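Open Day at Dretov: Handling Pale Containers in Zestusberg
12/02/2022

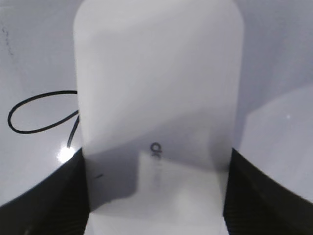 One cell, two fingers

Dretov opened its test hall in Zestusberg to visitors in February, and the Hoani cell drew the longest line. The task is simple to state: pick up a container, turn it to a scanner, set it down in a tray. The cell uses a two-finger gripper with black fingers and a small camera at the wrist.

Pale, semi-translucent items are hard for it. A frosted white body against a gray-white surface gives the camera little contrast, and a shadow across the item can be read as an edge. Printed lettering helps when it faces the camera, even sideways, but the small characters are often out of focus at gripping distance.

Doğukan Aydoğan, who leads the Hoani work, runs two estimates side by side. One comes from the outline of the shoulders, the other from finger position at contact. If they disagree, the arm opens and tries again.

The training set holds 3000 grasps, 900 of them on translucent items. "We had 138 at first," Aydoğan said. "The arm kept closing on shadows."

Software and pace

Planning runs on Wandumik, the company's in-house package. It limits closing force by item class — thin-walled containers get the lowest setting — and logs each attempt for review. A full cycle takes 18 seconds, slow by packing-line standards. Aydoğan expects the next version to drop the second scan. Glossy work surfaces remain on the open list, as glare near the fingertips still upsets the outline estimate.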